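Rellari project: progress report to the Grenden fund
Period: November to the end of January
Prepared by Anel Modise, 10 February 2026

1. Work done in the period

In the last report we promised to finish the remote control set-up and to begin collecting demonstrations of kitchen tasks in simulation. Both are done. The operators now guide the simulated arms with two hand controllers, and every demonstration is saved together with the written instruction which the operator received.

We have recorded 723 demonstrations until now. After checking, 163 of them were taken out, mostly for long pauses in the middle of the movement or because the operator let go of the object too early. The rest is used for training. We also changed the start of each recording — the arm must now stay still for 3 seconds before the operator begins. This makes the files easier to cut.

The task which took most of our time is moving one food item from a mat to a plate. The operator has to choose the correct item when two are lying close together, and has to take it without pushing the other one away.
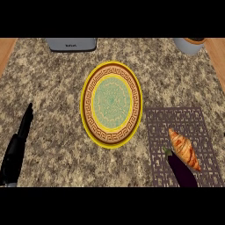 Ung wrote in the review notes that the croissant and the eggplant should not always be on the same side of the plate, as the model could then learn the direction of the movement and ignore the instruction. We agree with this remark. From the next batch the mat and the plate will change places in half of the recordings, and the operators will be asked to pick each item equally often.

2. Difficulties

The main difficulty was the delay between the hand controller and the arm on the screen. New operators moved too far, saw it late and corrected too strongly. We reduced the delay in December, but the older demonstrations still show this habit. We have marked them and did not delete them.

Training of operators also needed more time than planned. We now give each new person 26 practice runs, which are not saved.

3. Plan until April

We will record the batch with changed positions, train the model again and compare it with the present one on the same instructions. The Clavau team has offered to test it with their own set of plates and mats — we shall send them the files when the comparison is ready.

The spending is within the approved budget and we do not ask for any change to it.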